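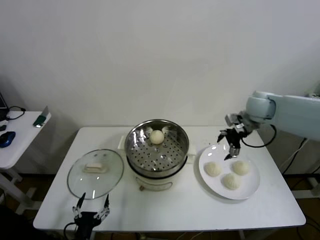 Atelier vapeur de Colmont – point d'étape du mois de mai

Chère Madame Rebelo,

Voici les nouvelles promises, avec un peu de retard, car le printemps a été bien rempli chez nous (et je m'en réjouis !). Grâce au soutien de la fondation Nomanbridge, l'atelier de petits pains à la vapeur a trouvé son rythme, et nous avons reçu 121 personnes depuis l'ouverture, des habitués de la salle Marnard mais aussi beaucoup de voisins que nous ne connaissions pas du tout.

Le matériel

Nous avons choisi des choses simples : un cuiseur électrique blanc à deux poignées latérales, avec son panier rond en inox au fond perforé et son grand couvercle de verre, que l'on pose à plat sur la table, à gauche de l'appareil, pendant que l'on garnit ou que l'on vide le panier. Les petits pains plissés attendent à droite, sur une grande assiette blanche. Cette disposition nous vient des premières séances, où chacun cherchait une place pour le couvercle au milieu des farines et des torchons – nous avons bien ri, mais nous avons aussi perdu du temps.

Les dépenses

Sur les 1639 euros accordés, 394 sont allés aux ustensiles et 300 aux ingrédients. Le reste couvre la location de la salle et servira aux séances d'automne. La maison Amaral nous livre la farine le matin même, vers neuf heures, ce qui nous évite d'avoir à la stocker dans un local assez humide.

Ce que nous avons appris

Le pliage demande plus de patience que prévu. Nous lui consacrons maintenant presque toute la première heure, et nous gardons la cuisson pour la fin, quand tout le monde s'assoit et bavarde un peu. Nous demandons aussi que le panier ne soit pas trop chargé, les pains ayant besoin de place pour gonfler.

La suite

Nous aimerions ajouter une séance en soirée pour ceux qui travaillent, et un second panier nous serait bien utile. Je vous enverrai le devis dès que je l'aurai reçu. Et si vous passez par Colmont, venez donc plier quelques pains avec nous, cela nous ferait vraiment plaisir !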